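Wandia > Cells > Fridge Corner > FAQ

Fridge Corner: Frequently Asked Questions

Last updated: June

Read this before you book the cell, and again before you tell the channel that the cell is broken. Most of the answers were written by whoever had the problem last, then edited for language.

What is the fridge corner for?

Pick and place between a desk and a refrigerator. The bottle starts on the desk, and the robot puts it in the upper compartment. Then somebody resets it and the robot does it again. The Orance project wanted a household task with a real appliance in it, and it got one, complete with an appliance's opinions on being moved.

Who can use it?

Anyone who has done the e-stop walkthrough for this cell. The walkthrough for the bench arms doesn't carry over. Bench arms are bolted to something.

How do I bring the cell up from cold?

1. Walk around the robot once with the power off. Look at the feet, the knees and the cables, in that order.
2. Take up the weight on the hoist before you switch on. The legs do not hold until the controller says they hold.
3. Power the body, wait for the green lights on the chest, then power the hands.
4. Start Dritov on the cell machine and let it find both cameras. If it finds one, restart it. If it finds three, someone has left the bench session open.
5. Run the joint check. It takes 47 seconds and there's nothing to do during it, so resist the urge to help.
6. Bring the arms to the ready pose, then let the feet take the load.

If step 3 goes hands first, the hands come up with no idea where they are and will cheerfully report zero on every finger. You then get to start over at step 2.

The chest lights are on but Dritov says there is no robot. Which one is lying?

Usually neither. The lights mean the body has power. Dritov wants the network as well. Push the network connector in until it clicks, wait, and look again. If it has clicked and you still have no robot, check whether the cell machine has decided to prefer the office wireless. It does this after updates.

Where exactly does everything go?

The desk stays against the wall with its right end next to the fridge. The fridge stays in the corner. The robot stands in front of the fridge and faces the corner, with the desk on its left. That's the whole layout, and people still manage to improve it.

The setting that matters most is the gap between the desk and the fridge. We keep it at 62 millimeters, measured at the front corner of the desk with the gauge block that hangs by the door. Closer than that and the fridge doesn't sit square. Wider and the bottle's start position drifts out from under the part of the reach that works well.

Why can't the desk just touch the fridge?

We tried it. Every time someone leaned on the desk, the fridge moved too, and the calibration for the compartment went with it. Two objects that move separately are easier to put back than two objects that move as a couple.

Where does the bottle start?

Upright on the right-hand end of the desk, near the front corner. Small variations are welcome and the task is supposed to cope with them. Placing it at the far left end of the desk is a different task, and you'll want a different booking.

Can I use another bottle?

Use the one with the green cap. The grip settings are for that body shape and that weight when full. A half-full bottle is lighter and squeezes differently, and the hand will squeeze it. If you're thirsty, there's a machine on the ground floor.

Does the fridge door get opened by the robot?

Not in this task. The upper door is opened by hand before the run and swung all the way back. Check it: a door left partly open is exactly where the elbow wants to be. Opening the door by robot is a separate task with its own FAQ, considerably longer than this one.

What should it look like when it's going right?

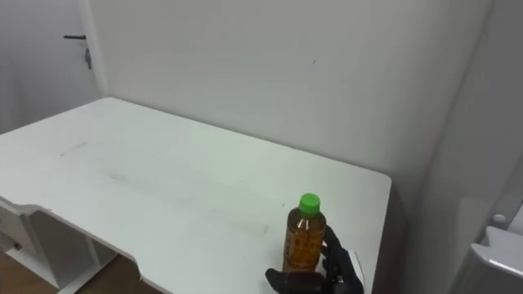
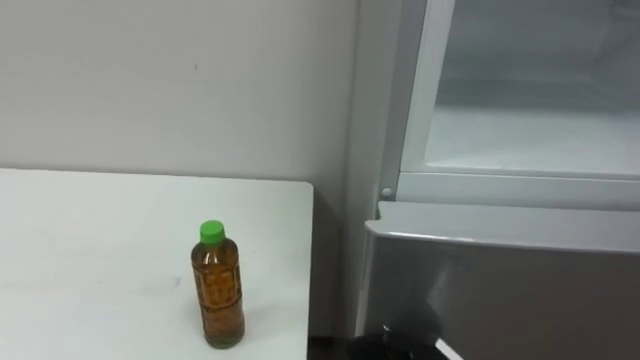
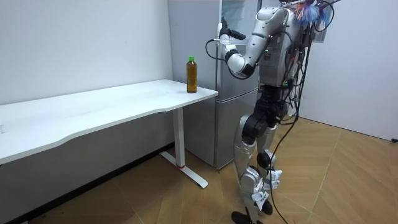
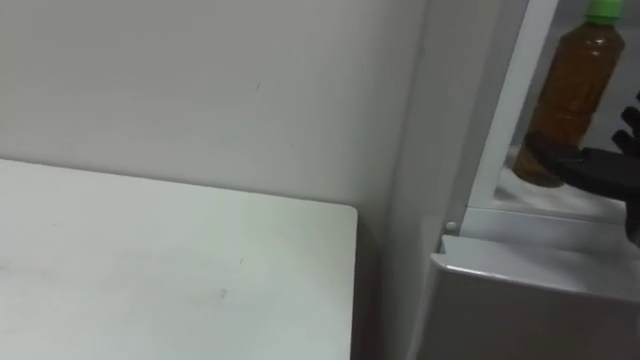 Fridge corner, same bottle in all four. The third picture is the side view. In the fourth the bottle is in the compartment, in the other three it's on the desk.

Use the side view to check stance and cable slack. Use the head view for everything to do with the grip. People who judge the grip from the side view come away very confident and then file tickets.

How do I know the head camera has slipped?

Put the robot in the ready pose and compare with the reference still in the cell folder. You want the corner of the desk and the lower lip of the open compartment where the reference has them. If the desk has crept across the view, loosen the two side screws on the head mount, set the angle again and tighten them evenly. Then rerun the camera calibration. Tightening one screw fully before touching the other turns the head, and you'll be there all afternoon.

The small dark mark on the wall behind the desk is a handy thing to line up by eye. Please leave it alone when you clean. It has been wiped at by several well-meaning people and has outlasted all of them.

The hand keeps touching the rim of the compartment. Is that a fault?

A light brush on the way in is tolerable. A knock you can hear isn't. Check these before you blame the policy:

- the desk gap (gauge block, see above)
- the fridge, which may have been nudged round by somebody reaching behind it
- the robot's feet, which go on the floor marks in the setup sheet
- the wrist offset in the hand config, which goes back to default whenever Dritov is reinstalled

The last one is the usual culprit. The setup sheet has the right value. Copy it from there and not from your memory of last time.

What's the small round peg on the rim? Can I take it off?

It belongs to the fridge. We think it's part of the hinge or a stop for the door, and we've all agreed not to find out which. Leave it on. If the hand is hitting it, the approach is too low.

How do the cables work?

The bundle drops down the back and side of the robot, past the legs, and runs out over the floor. It needs enough slack for the robot to lean and turn, and no more than that. Before each session:

- Lift the bundle clear of both feet and lay it out behind the robot.
- Raise the working arm to the height of the upper compartment and watch the loop at the wrist. It should hang free and not pull straight.
- Look at the connectors at the hand. A connector sitting at an angle will work beautifully until the bottle is over the gap.

Don't cable-tie the wrist loop to the forearm. It looks much neater. It also puts all the bending into one spot, and we replaced the harness that taught us this.

How often do the hands need looking after?

Wipe the fingers down at the end of each day with the lint-free cloths and a little isopropyl. Every 100 hours, the hand comes off and gets the full inspection: finger joints, fasteners, wrist coupling, cable exits. Dritov keeps the hour count and will remind you, first politely and then by refusing to start.

A finger closes late, or stops short. What do I do?

Run the finger test with nothing in the hand. If the finger is fine empty and late on the bottle, clean the pads and try again. If it's late empty too, take the hand off and check the joint for grit and the fastener for play. If neither cures it, swap in the spare and send the bad hand to Santoso with the log. Send the log. They will ask for the log, and the reply asking for it takes as long as the repair.

How do I swap a hand?

1. Arm down, hoist loaded, hands powered off. The body can stay on.
2. Unplug the hand cable at the wrist. Pull the connector, not the cable.
3. Hold the hand with one of yours and take out the ring screws with the other.
4. Seat the new hand on the pin before you start any screw. It fits one way, and it will let you get quite far with the others.
5. Torque the ring screws in a cross pattern, to the value on the setup sheet.
6. Plug in, power up, load the config for that hand, run the finger test.

Allow 28 minutes for this. That's the current average in the cell log, and it includes the time spent looking for the driver.

Which parts are kept at the cell?

Finger pads, ring screws, one wrist cable, one complete hand. Knee and hip joints are not a cell repair. If a leg joint is noisy or warm, put the weight on the hoist, power down, put the "do not use" card on the controller and book the workshop. Writing "a bit noisy, seems OK" in the log does not count as booking the workshop.

The robot sways when the arm is out. Should I worry?

A slow, small correction is the balance doing its job. A fast shiver at the knees is something else: stop, bring the arm in and take the load on the hoist. Check that both feet are flat and that neither is standing on a cable. Then rerun the joint check.

What about the floor?

Dry, swept, and no mats. Wood-look planks are kind to the feet and merciless about grit, which ends up under a sole and gives you a sway that no amount of tuning will cure.

Can I clean the desk?

Yes, with water and a cloth. The gray scuffs don't come off and don't matter. Don't use anything that leaves a shine. The overhead light gives that tabletop enough of a sheen as it is, and the detector has mistaken glare for a bottle before.

How do I shut down?

Bottle out of the hand first. Arms to the rest pose, hoist takes the weight, hands off, body off, Dritov last so that it saves the hours. Shut the fridge. Write up anything you changed in the cell log, including the things you changed back.

It did something strange once and I can't repeat it. Do you want to hear about it?

Yes. Put it in the log with the time of day and the run number, and keep the recording. Four of the faults on this page started out as "strange, once."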